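Brendside Pantry Room: progress report to the Admasu Fund
Prepared by Roxana Echeverri, project lead
2025-12-11

Grant purpose: to refit the snack and drinks corner of the Brendside day center, to replace the old shared cupboard with small storage that people can reach, and to write a set of simple routines for putting out and clearing away food and drinks.

This report covers the work since June. Spending and the remaining tasks are listed at the end.

Items used in the routines: lemon and bottled drink on the table; red can, tray and two-drawer cabinet.
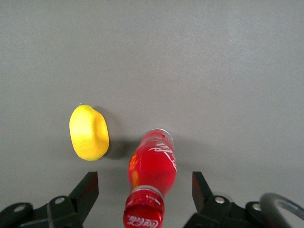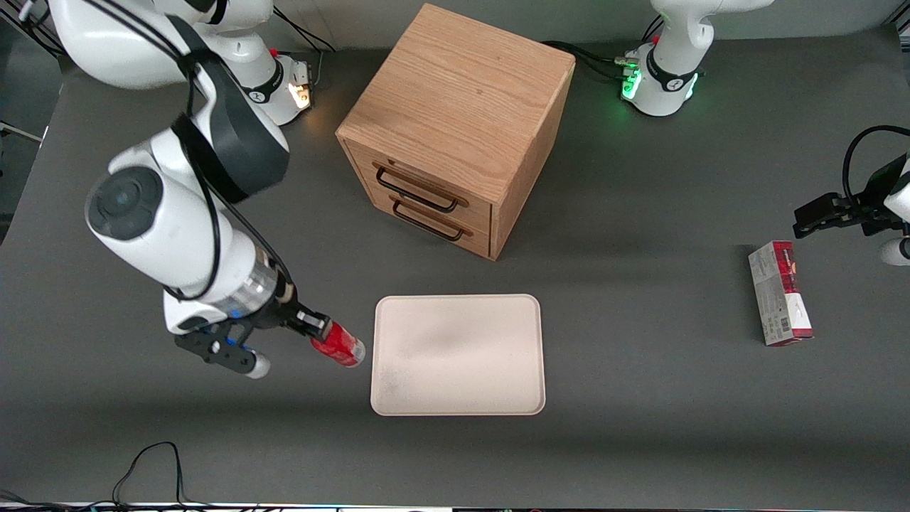
Gilberto Tamayo wrote after reading the draft that the tray routine is the part people will use most, and that he would like it finished before any more storage is bought. He also asked that drinks and fruit be kept on separate trays, as the fruit gets knocked when a bottle rolls. We have accepted the first point and changed the schedule to match. On the second, we have ordered more trays and will try both arrangements before settling on one.

1. Tables

The tabletops are gray with a matte finish. We chose a plain surface so that cups and food would be easy to see against it. Members with low vision had trouble with the old patterned cloths, and the cloths also had to be laundered. Staff now wipe the tops down after each session with the same cleaner used in the kitchen.

One complaint has come up more than once. Round items roll on the bare surface. Lemons and limes mostly stay where they are put, but bottles laid on their sides do not. The written routine now says to stand bottles upright wherever there is room and to lay them down only inside a tray.

2. Storage

The old cupboard was 6 feet tall and the top shelves could not be used by anyone seated. It was removed in June. Small wooden cabinets with two drawers have taken its place. They sit on the tables, and the drawers have black bar pulls. Members with weak grip told us that round knobs were hard to hold, and the bars have worked better for them.

The top drawer is for napkins, spoons and straws. The bottom drawer is for packets of tea, sugar and sweetener. We had planned to keep a can opener in the bottom drawer as well, but it was too wide for the drawer to shut properly and it has gone back to the kitchen.

The drawers are light, and if both are pulled out fully with the cabinet near the edge of the table, it can tip. We tested this ourselves with the drawers loaded. Cabinets are now placed well back from the edge. Plileo, who supplied them, have offered rubber feet at no charge and we expect to fit them with the next delivery.

3. Trays

We use pale trays with rounded corners and a raised rim. The rim keeps a can from rolling off if the tray is tilted while being carried. It does not hold much liquid, so open cups are still carried by hand or on the cart.

We bought 17 trays in the first order. Two were returned with cracks at the corner and were replaced. The trays mark more easily than we expected, and coffee left on them overnight is hard to remove. Staff have been asked to rinse them the same day. We looked at a darker tray from Jelorach, which hid the marks, but on the gray tables it was harder for members to see. We stayed with the pale ones.

4. Routines

The setting-out routine is complete and in use. Its steps are:

Clear and wipe the table.
Put the cabinet at the back.
Place an empty tray in front of the cabinet, leaving space for the drawers to open.
Put cans and bottles on the tray, then the fruit.
Check that both drawers are closed before members sit down.

The clearing routine is in draft. The open question is what happens to unopened drinks. At present they go back to the kitchen at the end of each session, and this takes longer than setting out did. Gilberto would like them left on the tray under a cover for the next day. The kitchen manager is willing to try that for cans and sealed bottles. Fruit will go back to the refrigerator either way.

A short card with the steps will be fixed to the wall near the sink. The wording has been checked with members, who asked for larger type and for the word "receptacle" to be taken out.

5. Spending

The first payment has been spent except for $326, which is being held for the extra trays and the wall cards. Tables, cabinets and the first order of trays are paid in full. There was no charge for removing the old cupboard. We have no request to move money between budget lines.

6. Problems and delays

The second delivery of cabinets was late and the side room was set up after the main room. During that time the side room used cardboard boxes for napkins and packets, which was untidy but did the job. The wall cards were also held up when the first print run came back with the steps in the wrong order.

Training for evening staff has not been finished. Two sessions were held and the notes from them are with the center office. One more is needed for people who were on leave.

7. Next period

Finish the clearing routine and try the covered tray.
Compare shared trays with separate trays for fruit and drinks.
Fit rubber feet to all cabinets.
Put up the wall cards.
Hold the remaining training session for evening staff.

We would like to show the Fund's representative both rooms once the cards are up. The main room is free in the mornings before members arrive, and visits can be arranged through the center office.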